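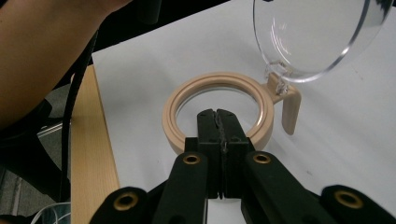
Notes – Udance talk, 2nd slot, keep it under 5 min

Start w/ the question: why teach by hand at all? Tetlow lab tried joystick first. Slow, operators hated it. Ask who's used one – wait for hands.

Then hand-held gripper. Same fingers as the robot, so what you squeeze is what it learns. Hinged lids = good test, easy for us, awful for a robot. Say that slow.

Numbers: 1,348 demos, 3 people. Bo-ram Lim did nearly half, thank her HERE not at the end.

Bad demos – dont throw them all out. Keep the ones where you miss and regrasp. Cemport story if time, skip if not.

Remote control still wins for far-away stuff. Be fair abuot it.

Questions – Yoon takes the hardware ones.

2 comments · 5 shares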